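Kitchen workshop notebook, April 2025

Rice batch, second try

I went back to the Suvarna short grain after the trouble with the Litcombe bag, which I had such hopes for and which cooked up so gluey last time that I ended up making porridge of it (very good porridge, mind you!). Weighed out 459 g dry, rinsed it until I got bored, then let it soak 25 minutes with the lid on. The old notes say 60, and I did try that back in October, but the grains split on me and I never liked the look of them.

Vinegar mix is the same as before, only I cut the sugar a little and warmed it very gently so it would dissolve. I fold it in with a slicing motion and fan with whatever is nearby, usually the lid of the Kistby tub. Taste was bright, maybe a touch salty toward the bottom of the bowl, so I should stir the mix again right before pouring. If anybody wants to borrow the leftover vinegar, there are 200 ml in the door of the fridge, and please label the jar if you move it!

Still to do before the next batch:

1. Try the Prunden vinegar at the same strength and write down the salt this time.

2. Find a cloth that doesn't shed lint for covering the bowl.

3. Put the chopsticks and the red spatula back with the serving things.

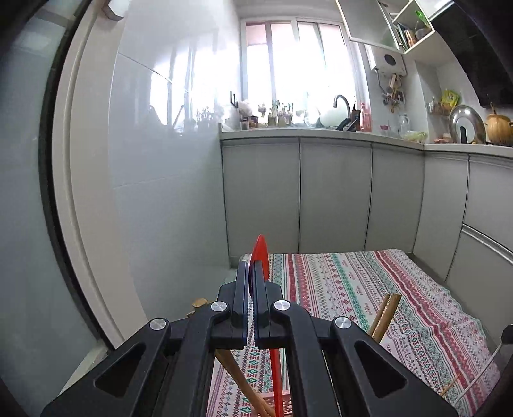 4. Ask whether the big pot is free, or else cook in two halves again.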